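Workshop notebook, Kistby bindery
Thursday, after lunch

Picked the Drirnolham prayer book back up this morning, the parish copy with the litanies and the novena pages at the back, and I'm so glad I left it under weights over the weekend because the first gatherings have relaxed beautifully. The text block is 200 leaves by the old catalog slip and 196 by my own collation, so four are missing, and I'm fairly sure they all come out of the Office of the Dead (the catchword at the foot of the Second Nocturn leads nowhere). If anyone turns up loose leaves in the Asfaw boxes, please don't tuck them in! Put them in a folder and leave it on my bench.

Spent far too long reading when I should have been cleaning. Someone has written out the Saint Michael prayer by hand on the back flyleaf, in brown ink, with two spelling mistakes and a lovely looping M, and then the names of the dead to be remembered in November. The ink smudged a little on the test swab, so no water near that leaf, only the soft brush and the vinyl crumbs. 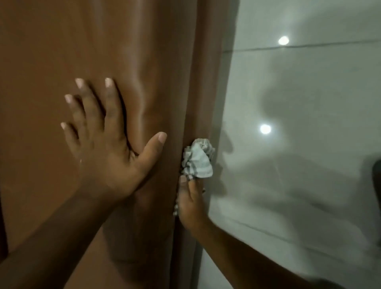
Sewing and spine

Old sewing is sound up to the Lenten devotions and then goes to pieces. I want to keep what holds and resew the rest on the original cords. Tried the Prasteo thread on a dummy and it swells the spine too much, so back to the thinner linen.

Paste made at 10, a bit stiff, thinned it twice. Still lumpy. Sieve it next time.

Also had a nice long phone call with the parish about the reprint of the novena leaflet. They'd like 4,000, folded, and I said we could manage the folding if they'd settle the wording of the closing prayer first, as their two drafts disagree on the Amen.

To do: guard the torn calendar leaf (May), ask about the clasp, order more blotters.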